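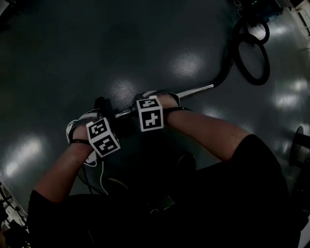

Driltitz. Der Planetenforschungsverbund Prusteo hat in der Atmosphäre des Gasplaneten Riedl b Natriumdampf und eine hoch liegende Dunstschicht nachgewiesen. Die Ergebnisse beruhen auf Messungen mit dem Spektrografen Climano, der seit zwei Jahren an der Sternwarte Driltitz im regulären Betrieb ist. Ein Fachartikel ist zur Begutachtung eingereicht.

Riedl b umkreist seinen Stern in knapp vier Tagen und wird dabei auf seiner Tagseite auf eine Temperatur von 1.880 Kelvin aufgeheizt. Der Planet gehört damit zu den sogenannten heißen Jupitern, also zu Gasriesen, die ihrem Stern sehr viel näher stehen als irgendein Planet des Sonnensystems. Seine Entfernung von der Erde beträgt 670 Lichtjahre.

Für die Untersuchung nutzten die Forschenden die Durchgänge des Planeten vor der Sternscheibe. Während eines solchen Transits fällt ein kleiner Teil des Sternlichts durch die äußere Gashülle des Planeten. Die dort vorhandenen Atome und Moleküle schlucken Licht bei bestimmten Wellenlängen und hinterlassen im Spektrum schmale Linien. Climano zeichnete das Licht von 40 Durchgängen auf. Einzeln war das Signal zu schwach; erst die Überlagerung aller Aufnahmen ließ die beiden gelben Linien des Natriums hervortreten.

Auffällig ist die Form der Linien. In einer klaren Atmosphäre müssten sie breite Flanken zeigen, die in tieferen, dichteren Schichten entstehen. Bei Riedl b fehlen diese Flanken fast vollständig. Das Team erklärt dies mit einer Dunstschicht, die den Blick nach unten versperrt. Woraus der Dunst besteht, geben die Daten nicht her. In Frage kommen fein verteilte Silikate, die auf der kühleren Nachtseite kondensieren und mit den Winden auf die Tagseite getragen werden. Auch Mischungen aus mehreren Mineralen sind mit den Messungen vereinbar.

Die Winde selbst machen sich ebenfalls bemerkbar. Die Natriumlinien sind gegenüber der erwarteten Lage leicht zum blauen Ende des Spektrums verschoben. Das Gas am Rand der Planetenscheibe bewegt sich demnach auf den Beobachter zu, was zu einer Strömung von der heißen Tagseite zur Nachtseite passt. Eine genaue Windgeschwindigkeit nennt der Verbund vorerst nicht, da die Eigendrehung des Sterns die Messung verfälschen kann. Die nötige Korrektur wird derzeit mit zwei unabhängigen Rechenverfahren geprüft.
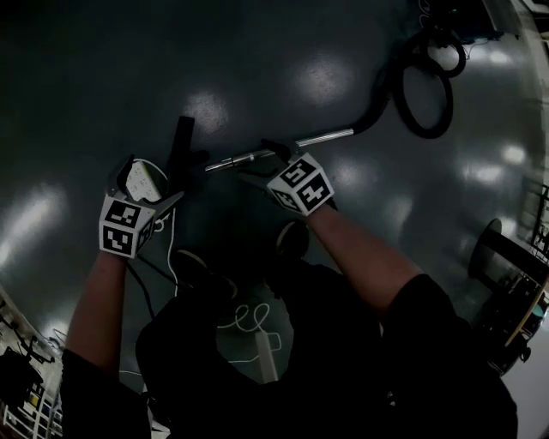

Nach Wasserdampf wurde ebenfalls gesucht, bisher ohne eindeutiges Ergebnis. Im sichtbaren Licht, für das Climano ausgelegt ist, sind die Spuren von Wasser schwach und werden zusätzlich von der Feuchtigkeit in der Erdatmosphäre überdeckt. Das Fehlen eines Signals bedeutet daher nicht, dass der Planet trocken ist. Eine Erweiterung des Spektrografen um einen Kanal im nahen Infrarot ist bewilligt und soll diese Lücke schließen. Der Einbau beginnt im Juli. Der bestehende Kanal bleibt währenddessen bis auf eine kurze Unterbrechung in Betrieb.

Climano steht in einem eigenen, temperierten Raum unterhalb der Kuppel und ist über eine Glasfaser mit dem Teleskop verbunden. Schon geringe Temperaturschwankungen verschieben die Linien auf dem Detektor. Vor und nach jeder Beobachtung wird deshalb das Licht einer Kalibrierlampe aufgenommen, mit dem sich solche Verschiebungen herausrechnen lassen. Zwei der ursprünglich geplanten Beobachtungsnächte fielen wegen Bewölkung aus und wurden später nachgeholt.

Mit der Auswertung von Riedl b ist der erste Teil des Beobachtungsprogramms abgeschlossen. Im zweiten Teil nimmt Prusteo kühlere Gasplaneten in den Blick, deren Atmosphären weniger stark aufgebläht sind und entsprechend schwächere Signale liefern. Der Vergleich soll zeigen, ab welcher Temperatur sich Dunstschichten bilden und wie hoch sie reichen.

Die reduzierten Spektren und die verwendete Auswertungssoftware werden mit Erscheinen des Fachartikels im Datenarchiv der Sternwarte frei zugänglich gemacht. Rohdaten können Forschungseinrichtungen auf Antrag schon vorher erhalten - die Nutzungsbedingungen verschickt die Geschäftsstelle.

Über Prusteo
Prusteo ist ein Zusammenschluss von Hochschulgruppen und der Sternwarte Driltitz. Der Verbund untersucht die Atmosphären von Planeten außerhalb des Sonnensystems und entwickelt die dafür nötigen Messgeräte.

Pressekontakt
Prusteo, Geschäftsstelle an der Sternwarte Driltitz
Abdruck honorarfrei, Belegexemplar erbeten.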